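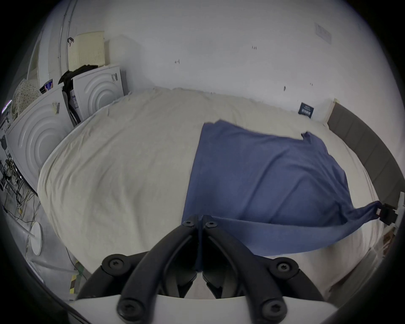
Blue cloth on the big bed, cream sheet underneath, one fold pinched up.

January, 4:40 pm. Folding notes, mostly so I stop relearning them! The cream sheet stays on for now, wrinkles and all — I like how well the blue shows up against it. Soft stuff like this creases if you so much as look at it, so I'm going to try smoothing from the middle outward and leave the corners for last (Abdul-Rahman swears by corners first, we'll see). Fold in half lengthwise, then thirds. Want the finished stack to fit the shallow Treltby drawer, which is 400 mm wide inside, 488 deep. If it comes out too fat I'll roll them instead. Still need to ask Bredton for more sheets in the same cream.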